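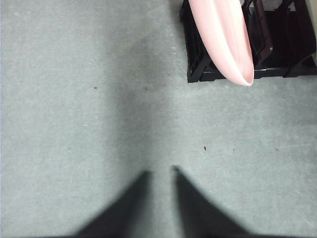 家里装储能电池,从头到尾碎碎念一遍

好几个朋友私信问我电池装得怎么样,打字回复太累了,干脆开一串慢慢讲。先说清楚,我不懂电,大学物理是低空飘过的,下面全是一个普通住户的感受,有说错的地方懂行的直接在评论里骂我就好。

转发 18

先交代背景。我们住在Veloso这一片,山脚下,树多,线路老,风一大就停电。以前停个把小时也就算了,点根蜡烛还挺有气氛。八月那次停得久,冰箱里的东西全扔了,包括我妈寄来的一大包手工馄饨!扔馄饨那天晚上我就开始搜电池了。

为什么没买发电机?有人肯定要问。我家那个院子窄得可怜,跟邻居的卧室窗户就隔一道木栅栏,半夜轰隆隆开起来,第二天大概就没法做人了。再加上要存汽油,我对在家里放汽油这件事有心理阴影(小时候舅舅家车库着过一次,没伤着人,但我记到现在)。

所以就看电池。看了一圈,最后定的是Clulari的壁挂款,配Bresteck的逆变器。别问我为什么是这俩,主要是装机公司Prodska手上有现货,别家都要排队。排到什么时候没一家肯说。

Prodska派来看房子的是Simin Tehrani,说话很快,画图也很快。进门先不看墙,先去看配电箱,打开盖子叹了口气。我当时心就凉了半截。师傅叹气这种声音,跟牙医叹气是一个级别的。

叹气的原因是:我家配电箱是老的,主进线只有100安,能接,但要挑着接。她的意思是别想着全屋备电,单独拉一个小的备用配电箱,把真正要紧的回路挪过去,剩下的停电时就让它停着。

转发 3

于是我们全家开了个会,讨论什么叫"要紧"。

我:冰箱、网络、厨房的灯。
我先生:热水器点火、车库门。
我女儿:她房间的插座。
问她为什么,她说要养仓鼠。仓鼠要什么电?她说要夜灯。后来夜灯真的进了备用回路,因为她房间跟走廊刚好是同一路,白捡的便宜,她得意了很久。

空调没进,烤箱没进,烘干机没进。Simin说这几样一开,电池掉得你会心疼。电磁炉我争取了一下,也没争取到。停电的时候就用卡式炉煮面吧,窗户开着煮,这个大家千万记得。

讲讲位置。我本来想挂在车库最里面那面墙,眼不见为净。结果那面墙后面是卧室,规范上不让。换到靠院子的外墙,又朝西,下午晒得厉害,她也不推荐,说电池怕热。最后挂在车库侧墙,离门近,旁边那排挂扫帚耙子的架子只好拆了。耙子到现在还在地上躺着。
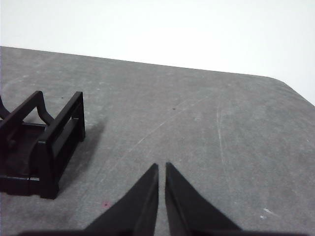

灰色桌面,带点磨痕

然后是手续,这段最磨人。要报市里的许可,要报电力公司的并网申请,两边各有各的表,有一栏两边问法还不一样。好在表是Prodska填的,我只管签字。等批的那段时间特别难熬,天气预报一说有风我就盯着手机,生怕它先停了再批。

批下来之后装起来倒是快,两天。第一天挂机器走管,第二天接线,中间家里断了大半天的电。对,为了不停电先停了一次电,我先生觉得这事特别好笑,讲给所有人听。断电前记得把要紧的文件存好,我没存,丢了半份报表。

装完要等市里的人来验收,验过了才能正式开。验收那位先生在车库里待的时间还没有他找停车位的时间长。看了标签,看了接地,问了我一句总开关在哪儿,我居然答对了!签字,走人。

接下来是大家最关心的:停电的时候到底什么感觉。

我们自己拉总闸试过一次。灯闪了一下,冰箱嗡了一声接着转,路由器重启了。对,路由器还是会重启,切换那一下它扛不住。介意的话给路由器单独配一个小的不间断电源,我翻出了以前办公桌底下那个旧的,插上就好了。

能撑多久这个问题真的没有标准答案,全看你怎么用。我们拉闸那次,晚上正常开灯、看电视、给手机充电,将近18个小时之后手机上提示电量低,我就把总闸推回去了。没有太阳能板的话,用完就是用完了,等来电才能再充。这一点我一开始居然没想明白,还问人家"那它自己会不会慢慢回一点",Simin看我的眼神很温柔。

转发 2

说说手机应用。Clulari的应用能看剩多少电,能设一个保留线,低于这条线平时就不动用,专门留给停电。出厂设的保留线很低,因为默认你想拿它来削峰省电费。我们这种纯粹怕停电的,一定要进去把它调高。菜单藏得很深,在"场景"里的"更多"里面,我找了一晚上。

还有一个小毛病:应用半夜会推送"系统运行正常"。正常你叫我干嘛!推送可以关,关的时候留意别把停电提醒一起关掉,两个开关挨着,长得一模一样。

噪音有人问。平时听不见,充电的时候风扇转,站在车库里能听到,像旧笔记本电脑在喘。隔着一道门就没了。邻居那边我特意去问过,说没感觉,顺便还借走了我的梯子。

钱的事我就不报数了,每家情况差太多,电箱要不要动、管子走多远,都会影响。只提醒一句:报价单上看看备用配电箱和许可费包没包进去。我拿到的另一家报价乍看便宜不少,翻到最后一页才发现这些全是另算。

后悔的地方也讲讲。一是车库门那一路,当时为了省一点人工差点没接,幸亏我先生坚持,手动拉那扇门真的需要力气。二是厨房台面的插座没接进去,停电时烧水壶用不了。Simin说壶的功率大,不接也有道理,可我一想到冬天早上没热茶就有点委屈。以后想加也行,得再开一次箱。

要是你也在考虑,我的建议就是先去拍一张自己家配电箱里面的标签,字拍清楚,发给装机公司,比在电话里讲半天有用。我第一通电话讲了很久,对方最后说:"女士,您说的那个可能是电表。"

还有,回路上的标签趁师傅在的时候重新写一遍。我们家原来有一个开关写着"杂",拉下来,楼上浴室、门铃和院子里的灯一起灭,搬来这么多年才知道门铃归它管。

更新于2019年11月:串到这里先停一停,女儿在喊仓鼠越狱了。评论我晚上回,问具体型号的麻烦把你家电箱的照片一起贴上来,不然我也只能瞎猜(贴了我多半也是瞎猜,但可以帮你转问Simin)。

评论 18 转发 3

联系作者 | 版权归作者所有,转载请先留言 | 返回顶部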